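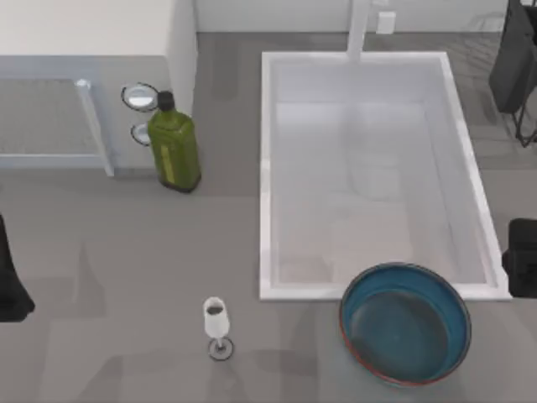 Do you need a car to get from Bremden out to the lake villages in the off season? For most of them the bus is enough, but for the last two stops on the Gajewski line you will want to rent one.

Hi everyone,

I'm back from nine days up there and still grinning. Several of you asked for the practical stuff, so I'll start with the rental. I used Pallelport, the small office across from the train station, and paid 52 a day with the second driver included. They gave me a little gray hatchback that climbed the Kadow road like a goat! Pick up before noon if you can, as the desk closes for lunch and doesn't hurry back.

The drive itself is 29 miles and you should give it a whole morning. There's a pull-off just past the second bridge where you can see the entire valley, and a bakery a bit farther on (poppy seed rolls, get four). The pass tops out at 900 meters and was clear and dry the day I crossed.
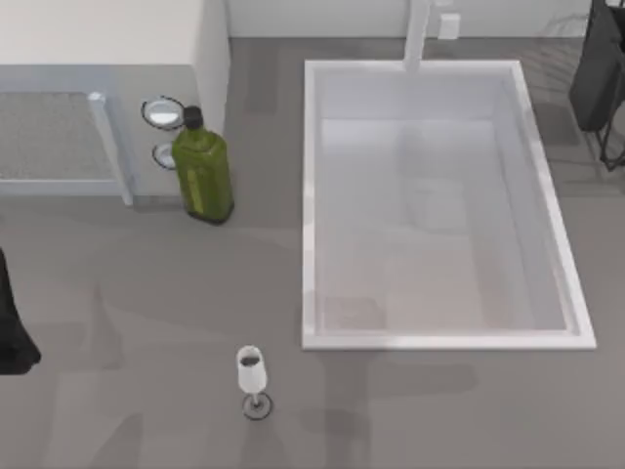 Ga-eun Son wrote on the list last week:

> We did the same road in January and had to turn around
> at the second bridge. The plow only goes that far on
> weekdays. If you're going in winter, call the rental
> office the night before and ask if the pass is open.
> Also, is the ferry still running from the Kadow side?
> We'd love to make it a loop next time.

Thanks for that, Ga-eun, I've added the phone tip to my notes. And yes, the ferry is running, but with only 2 crossings a day now, one at 8:15 and one at 4:40. Cars go on first, and you pay on board, cash only. I took the late one with the sun going down behind the hills and it was the best hour of the trip.
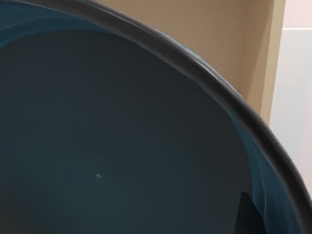

On the far side the road is narrower and the gas station shuts at six, so fill up in Kadow before you board. From the landing it's an easy drive back to Bremden along the river, with plenty of places to stop for soup. I'd do the loop in that direction again in a heartbeat.

If anybody has stayed at the Gajewski end overnight, please post where! I'm already looking at spring.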